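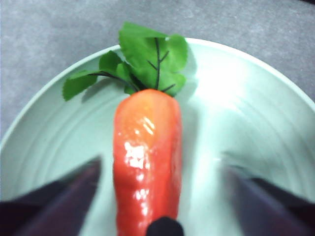 3.2 Tableware and play food

Most of what has been written on the after-dinner routine at Orkthorpe assumes a kitchen. Ours had a gray floor, a few plates in muted colors, a dish rack and a carrot. The carrot is not edible. It was chosen over the Busetti fruit set on the grounds that it looks like dinner from one end and like a houseplant from the other, and we wanted to know whether people would treat it as food left on a plate or as a toy left on a plate. The distinction matters more than we had hoped. Leftover food gets scraped off, while a leftover toy gets moved to the nearest flat surface and forgotten.

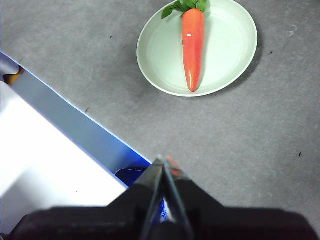

Figure 3. Carrot served on the pale green plate. Source: Brulex Household Study, 2022-01-29.

Horrocks-style coding sheets allow 8 categories for an object found on a plate. Six of them concern sauce. We therefore added "garnish, permanent" and applied it throughout, including to the leaves, which tend to hang over the rim and were argued over at some length during the April revision. 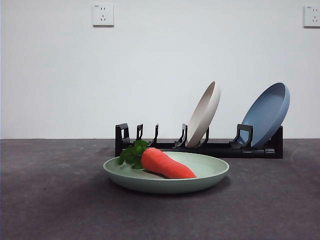

The rack sets its own rules. A plate stored upright cannot keep anything on it, so the carrot has to go somewhere before the plate can join the others. Our protocol says only "clear, then stack" and is silent on where cleared things go. The authors consider this an oversight and have left it in, as it matches the instructions given in most homes.
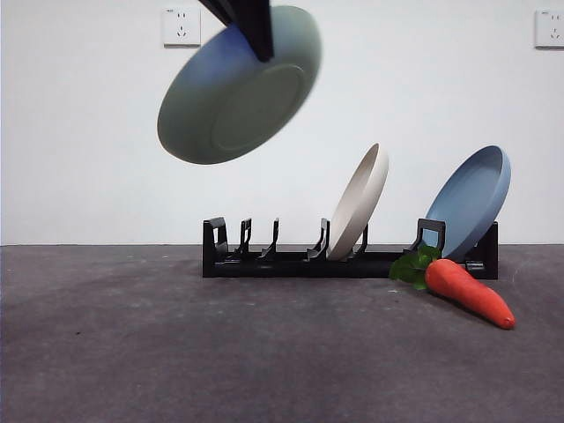
We scored a plate as put away once it stood between two uprights without help. Leaning counted. The position of the carrot was recorded separately under "remaining items," a column that in earlier drafts was labeled "later."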